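Votlow Listings Support
Ticket: Listing for Waltside property shows wrong price and old floor area
Opened: 10/08/2018
Opened by: Amos Mahmoud, Dolley Realty
Status: Waiting for customer

Amos Mahmoud wrote:
Hello, I have a problem with our listing for the house on Marchetti Road, Waltside. The seller lowered the price in July. I changed it in the office panel and the panel shows the new price. But on the public page the old price is still there, and the floor area is also the old one, without the garage.

What I tried already:
- saved the listing again, 3 times
- logged out and in
- looked from my phone and from a neighbour's computer
- removed the listing from Featured and put it back

Buyers are calling me with the old price and I must explain each time.

Ezekiel Haverford (Support) wrote:
Hi Amos, thanks for the clear list. I can see two records for this address. The public page reads the first one, which was imported from your old system. Please don't delete anything yet. Could you send me the photo order you want to keep? The old record has 16 photos and the new one has nine.

Amos Mahmoud wrote:
Thank you, now I understand. Please keep the nine from the new record, in the same order. The kitchen must stay first.

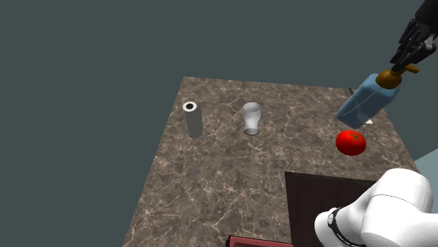
One more question: will the link stay the same when you join the records? We printed 80 flyers with this link and I would not like to print them again.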